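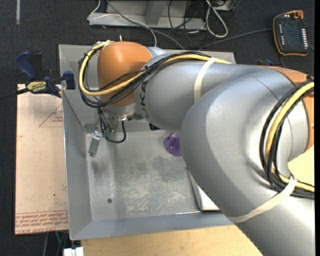
Why does the arm pause at the same spot over the bin on some picks and not on others?

Most likely the cable bundle. The wrist joint is carrying a small extra load whenever the loop gets pulled snug, and the controller slows down for it. I don't fully believe this yet, which is why the rest of this entry exists.

Sat 7 October, bin cell

Came in to do the strap check and ended up staying with the pause problem. The log has 44 pauses since the last restart. The Vuorinen script labels every one of them "path replan," and I have stopped trusting that label. It seems to be what the script writes when it has no better word. Replans should be scattered over the bin. These bunch up at the rear left, where the wrist has to turn furthest to get the gripper down near the wall.

What I did first: jogged from the pendant at low speed, gripper pointing down into the rear left, then turned the wrist back and forth and watched the cables instead of the tool. The yellow and black bundle goes around the left of the orange housing, under it, and back over the front before it runs up the forearm. That's a lot of cable wrapped around one joint. I know it was routed that way to keep it out of the bin, and I know the Costov routing sheet says it's fine. The sheet was drawn for the old gripper. Nobody has redrawn it for this one.

Going one way the loop opens up and hangs easy. Going the other way it closes on the housing. I could get a finger under it with the cell stopped and locked, but not much more than a finger. Did not try to measure tension. We don't have anything here that would give a number I'd defend.

Straps: two, both the cream-white kind. The one on the forearm holds the bundle along the top edge and had not crept, going by the pencil line. The lower one, past the elbow, I could slide by hand. Moved it back to the line and pulled it tight. Left the tail on, will trim it when I'm sure of the position. If a strap slides down there, slack can be pulled out of the wrist loop a little at a time, and then the joint gets blamed. That's the theory. It would also explain why the problem gets worse over a week and then "fixes itself" after anyone has been in there with their hands.

Gripper: the thin black lead that drops from the flange and loops back to the green part is its own problem and I don't want to mix the two up. It looks okay. It looked okay in January too, and that turned out to be a bad crimp. Wiggled it with the Givier monitor open and saw no dropouts. One clean wiggle test is weak evidence. Do it again with the arm moving.

Ran 20 picks after the strap was reset, same parts, same speed. Got 2 pauses, both at the rear left. Better than yesterday, on paper. I would not call it fixed. Twenty is a small run, the parts were not in the same places twice, and I'd been leaning on the bundle for half an hour beforehand.

Things I ruled out, or think I did:

Clamp at the rear left. Someone suggested the planner is dodging it. The collision model has it as a plain block and I checked the block against the real thing with a tape. The model is a bit generous but the gripper doesn't come near it on the paths that pause. Leave the clamp alone. Also please leave the acrylic sheet where it is until this is settled, I don't want a second variable.

Bin floor. The scratches and scuffs in the middle are old and have nothing to do with this. The pauses happen before the gripper gets anywhere near the floor.

Payload setting. Still 700 grams, same as the label on the tool. I haven't weighed the tool with the lead and bracket on, so that is somebody's number and I'm repeating it. Weigh it.

The Hukerier people want us to install their cable-aware planner and say it would make the pauses go away. I'm sure it would make the messages go away. If the bundle is tight I want to know it's tight. Not installing anything until the routing is sorted out.

Next, in this order:

Reroute the wrist loop with one hand's width more slack and repeat the jog in both directions. Check that it stays above the bin rim at the lowest pick.

Fresh pencil lines at both straps.

Longer run, fixed part positions, one run with the loop as it is now and one with the extra slack. Same person loading.

Pull the joint current for the wrist straight off the controller and skip the script. If the current doesn't rise before a pause, the cable theory is dead and I'll cross out the top of this page.

Pendant is on the floor behind the bin again. It has a hook.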